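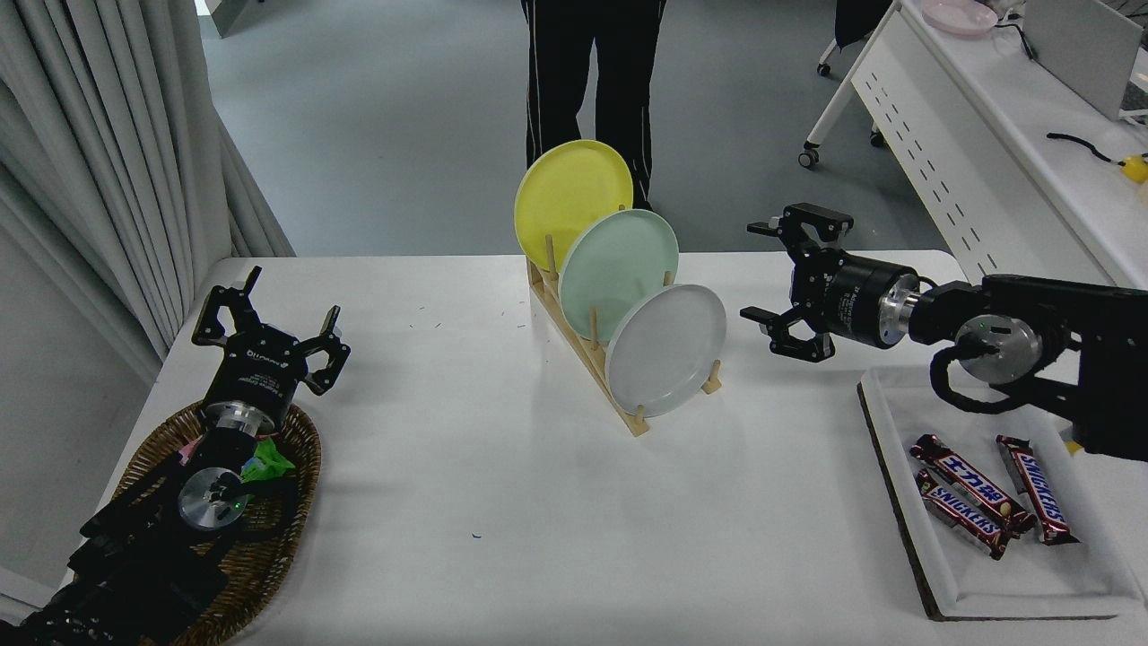

Rapport rédigé par l'équipe Vie quotidienne, association Hallar
Dimanche 2 novembre 2025

Objet : rapport d'avancement intermédiaire à l'attention de la fondation Ramanauskas, programme « Leviden », aménagement des espaces de repas et de rangement de la maison de Karnutstead.

1. Rappel du périmètre

La convention signée avec la fondation porte sur l'équipement en petit matériel de table, le rangement de la vaisselle et l'organisation du goûter dans les locaux de Karnutstead. Elle ne couvre ni les travaux de plomberie ni le remplacement des appareils de cuisson, qui relèvent du budget propre de l'association. Le présent rapport rend compte de l'exécution du premier volet et précise le calendrier du second.

2. Vaisselle et égouttage

L'ancienne vaisselle dépareillée a été retirée du service. Le nouveau lot comprend 140 assiettes rondes, réparties en plusieurs coloris afin que chaque groupe retrouve aisément les siennes. Le jaune, le vert menthe pâle et le gris clair ont été retenus après consultation des usagers. Les trois teintes figurent ensemble sur l'égouttoir en bois clair photographié en tête de ce rapport, dont les tiges verticales séparent les assiettes et les maintiennent légèrement inclinées.

Ce modèle d'égouttoir a été préféré aux paniers métalliques utilisés auparavant. Il se pose directement sur la table et permet de ranger les assiettes une à une, ce qui convient aux personnes accueillies qui participent à la fin du repas. L'association a acquis 15 égouttoirs identiques. Les premières semaines d'utilisation ont conduit à modifier la consigne de départ : les assiettes sont désormais rangées par l'arrière, en commençant par le jaune, et le gris se place en dernier. Cet ordre a été repris dans la fiche remise aux équipes du soir.

Un point de vigilance demeure concernant l'entretien du bois. Une notice a été demandée au fournisseur et n'a pas été reçue à ce jour. Dans l'attente, les égouttoirs sont essuyés après chaque service et ne passent pas en machine.

3. Tables et petits contenants

Les tables rectangulaires blanches prévues au devis ont été livrées en une seule fois. Leur surface permet de disposer l'égouttoir au milieu et de conserver de part et d'autre une place pour les contenants. Deux types de contenants ont été retenus : une corbeille ovale en osier tressé, destinée aux menus objets laissés sur les tables, et un plateau blanc à rebord pour la collation. Les barres chocolatées, dont les Snickers visibles sur le plateau, sont fournies sur le budget alimentation de l'association et n'entrent pas dans les dépenses présentées à la fondation.

Le tri du contenu des corbeilles reste irrégulier. Il est proposé de le rattacher à la fermeture de la salle, avec une mention sur la feuille d'émargement.

4. Fréquentation

Depuis l'ouverture de la salle réaménagée, 280 repas ont été servis et 76 personnes différentes ont été accueillies. Ces chiffres proviennent du registre tenu à l'entrée. Ils ne comprennent pas les collations de l'après-midi, pour lesquelles un relevé distinct sera mis en place avant la fin du mois de novembre.

5. Exécution budgétaire

Les achats de vaisselle, d'égouttoirs et de tables ont été réalisés dans la limite des montants inscrits à l'annexe financière. La ligne consacrée aux corbeilles et plateaux présente un léger reliquat. L'association sollicite l'accord de la fondation pour l'affecter à l'achat d'étiquettes et de torchons. Les factures acquittées sont jointes à l'envoi papier.

6. Suite du programme

Le second volet concerne les étagères de la réserve et le rangement des verres. Deux devis ont été obtenus, un troisième est attendu. La commande sera passée dès réception de l'avis de la fondation sur le reliquat mentionné au point 5. Le rapport final sera transmis dans les délais prévus par la convention, accompagné de l'inventaire complet du matériel.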